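Re: [stoseo-users] Nightly export stops partway through the parts table
Date: 11 Jan 2024
List: stoseo-users

> We moved our stock system to Stoseo 4 in December and the nightly
> export to the accounting side has been failing since. It writes the
> header and the first batch of rows and then stops. No error in the
> log, exit status is 0. The file is always the same length. Running
> it by hand from the web console gives the full table.
>
> We're on the Rendow driver, the default one. Database is in UTF-8
> as far as I can tell. Has anyone else seen this, and is there any
> way around it short of going back to version 3?

Yes, we had the same symptom at our Gultevel site and spent most of a week on it. The short answer is that the export is hitting a record it can't encode and the scheduled job treats that as end of input. The web console uses a different code path that substitutes a question mark and carries on, so you get the full row count there.

Check the last complete row in the short file, then look at the next record by primary key. In our case the file ended after row 341 and the record after it had a description field with a degree sign in it, pasted from a supplier's spreadsheet. The console export had it as "?C", and it had been going into accounting like that for months under version 3.

The reason it started with version 4 is the locale. Version 3 set its own character encoding in the job wrapper. Version 4 inherits whatever the scheduler hands it, and on most systems a scheduled job runs with a bare environment, so you end up in plain ASCII. If you log in as the service user and run the same command, it inherits your shell's locale and works, and that will send you looking in the wrong place. It sent us to the network people first, then to the disk quota.

There are three things to change.

First, set the locale explicitly in the job definition, not in the service user's profile. The scheduler doesn't read the profile. We set LC_ALL and LANG both. I haven't tested whether LANG alone is enough.

Second, in the export section of the config, set strict_encoding to yes. It's off by default. With it on, a bad record produces a log line with the table name and key, and the job exits with status 4. That won't fix anything on its own, but your monitoring will have something to catch.

Third, clean the data. We found 111 affected records in the parts table and another 17 in locations. Nearly all were degree signs, micro signs and curly quotes. A few were older rows in a single-byte encoding that had been loaded without conversion, and those are invalid in any locale, so the first change won't help with them. They have to be rewritten. Take a backup of the table first - the update triggers on parts will touch the modified date on every row you change, and if your accounting import keys off that date you'll get a large batch the next morning.

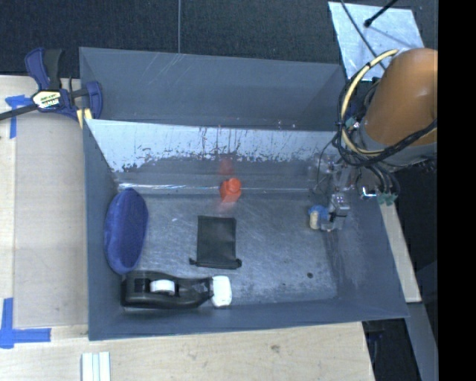
Another point about the triggers. If you disable them for the cleanup, remember that the search index is maintained by the same set. We forgot, and the warehouse at Rattanakul couldn't find anything by description until the index was rebuilt. The rebuild is a single command but it locks the table, so run it outside business hours.

I wouldn't go back to version 3. The downgrade script doesn't handle the new bin location format, and you would lose the sub-location codes for anything received since the upgrade. The old wrapper also hides the encoding problem, so the bad rows stay in the table.

On the driver question, I don't think Rendow is at fault. We tried the alternative driver on a test copy and the file stopped at the same row. It was a bit slower as well, so we went back to the default.

If your short file ends somewhere with no odd characters in the next record, post the value of batch_size and the last few lines of the log with the level set to debug. There was a separate bug with batch boundaries in the early 4 builds that looks much the same from the outside, although as I recall it only affected tables without an integer key.

One caution if you do turn on debug logging: it writes the connection string in the clear. Strip that out before you send anything to the list.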